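# Screws and small hardware from a 1925 wall clock: how to keep the order straight, and how to clean them without losing the blue

Posted in Repair and Restoration > Clocks

**brallside_tom**

I have a wall clock, dated 1925 on the back of the case, that ran slow for years and stopped in December. The movement is a plain time-and-strike, two springs, brass plates, pillars screwed at the back. The number 2946 is stamped on the front plate near the winding hole and I assume it is a serial number, although I have not found a list that covers it.

I have let down both mainsprings with a proper key and pulled the movement from the case. Before I open the plates I would like to settle two things.

First, the screws. Several of them look alike but the heads are different heights, and at least one pair has blued heads. I have read that they should go back in the exact holes they came from. Is this really needed on a machine-made movement, or is it a habit carried over from older handmade work? If it is needed, what do people use to keep them sorted? I tried an egg carton on a small lock job once and it tipped over.

Second, cleaning. The plates have old oil that has gone green around the pivot holes. I have a bottle of Clomach ammoniated concentrate that came with a box of tools. The label says to dilute it but the part with the ratio is worn off. Can the screws go in the same bath as the plates? I do not want to strip the blue.

I have hand tools, a bench vise, and a small ultrasonic tank that I have only used for carburetor jets. No lathe. I do not plan to rebush anything myself at this stage.

---

**Sherif El-Sayed**

Taking the screws first. On a factory movement of that period the threads are usually consistent enough that a screw will enter more than one hole. That does not mean it belongs there. Length is the usual problem. A screw that is one turn too long under a bridge can reach the wheel behind it, and the fault will not show until the train is under power. Head height matters under the dial and behind the strike levers for the same reason. Return every screw to its own hole.

My procedure for a two-train movement:

1. Confirm again that both springs are down. The click should lift with no load on it. Do this even if you did it yesterday.
2. Photograph the front plate, the back plate and each side before touching a screw. Take the side views level with the pillars so the lever positions can be read.
3. Remove the outside parts first — strike levers, rack or count wheel lever, pendulum suspension — and put each screw back in its empty hole, finger tight, wherever the part can come off without it.
4. Draw the outline of the back plate on stiff cardboard. Punch a hole at each screw position and push the screw into it as it comes out.
5. Keep the time side and the strike side apart from the moment the plates separate. The wheels can look the same at a glance. Scratch nothing on them. Use string tags.
6. Note which end of each arbor faced the front.

The cardboard outline is the part most people skip, and it answers your question about sorting. It can fall off the bench and still hold its order.

For the bath, do not guess the ratio. I have not used Clomach and will not give a figure for it. Write to the seller, or buy a fresh bottle of something with a readable label. Ammoniated solutions at too high a strength, or left too long, can attack stressed brass, and the damage is cracking that you may not see until later. Short soaks, checked often.

Keep blued screws out of it. The blue is a thin oxide layer on the steel. A mild alkaline bath may leave it alone, but acid removes it quickly and any rust under it will lift it. Wipe the heads with a solvent on a cotton swab, brush the threads with a dry brass brush, and dry them at once. If the blue is already patchy, leave it patchy. Reblueing needs an even polish on the head first and is a separate job.

The green around the pivot holes is a mix of old oil and copper salts. After the bath it should come away with pegwood. Sharpen the peg, turn it in the hole, cut the end clean, and repeat until it comes out unmarked. Then check the holes for wear before reassembly. Put each wheel in the plates alone and look at the side shake. If the hole is clearly oval the movement will need bushing, and a clean movement with worn holes often runs worse than a dirty one.

---

**desorik_parts**

cardboard is fine. I use divided trays and write on masking tape. Desorik sells one with 4 sections that is good but any of them work if the walls are high enough

dont use the carburetor tank unless you scrub it out first, fuel residue gets on everything

---

**mhayes_bench**

Agree with most of what Sherif wrote. A few additions and one disagreement.

The disagreement is with step 3. I do not put screws back in their holes during disassembly. On a movement that has been apart several times, each extra cycle wears soft brass threads a little more. The cardboard alone is enough, and there is one system to follow.

For parts that will not stand in cardboard, such as taper pins, washers, click springs and the small collets, use a shallow tray with fixed partitions. Loose cups can be mixed up or knocked over. A flat floor is better than rounded wells, and a dark floor shows up brass washers well. I assign the sections before starting and do not change them partway.

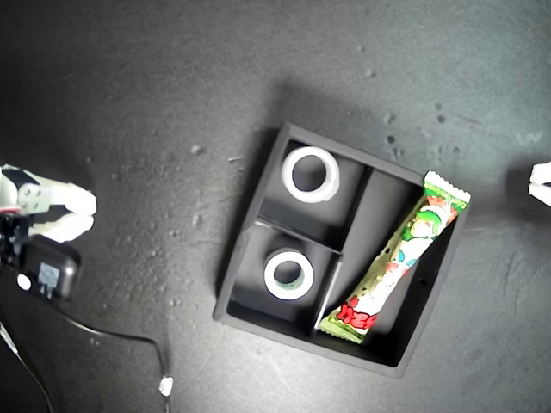
*Photo: M. Hayes*

Sections do not have to be equal in size. With three, the long one takes levers and arbors and the two smaller ones take the hardware from each train. Label the outside of the tray, as labels on the floor get covered. Remove all labels before the tray goes near solvent; the adhesive softens and ends up on the parts.

On taper pins: throw the old ones out if they are bent or ridged. New ones are cheap and come in assorted packs. Fit them with hand pressure and a light push from pliers, trim both ends, and round the cut so it does not catch a sleeve or a lever.

On drying: after the rinse, plates and wheels should go into warm air promptly. A hair dryer on low is enough. Steel pivots will start to rust in the time it takes to eat lunch. Springs are a separate matter and should be taken out of the barrels only with a winder. Do not pull them by hand.

Oil at the end, and use less than seems right. The oil should fill part of the sink around the pivot and stay there. If it runs down the plate, wipe it all off and start over. Nothing goes on the wheel teeth or the lantern pinions.

---

**brallside_tom**

Thank you all. Plates are apart as of 2021-03-07. I went with the cardboard outline and left the screws out of their holes. Two of the back plate screws are longer than the others by about 3 threads, and I would certainly have swapped them.

The blued pair turned out to be from the suspension bracket. One has a chewed slot. I will leave it alone unless it refuses to tighten.

Side shake on the strike side looks acceptable. The second wheel on the time side leans visibly at the back plate, so that one will go out for bushing before I clean anything. Still waiting on a reply from the seller about the Clomach ratio.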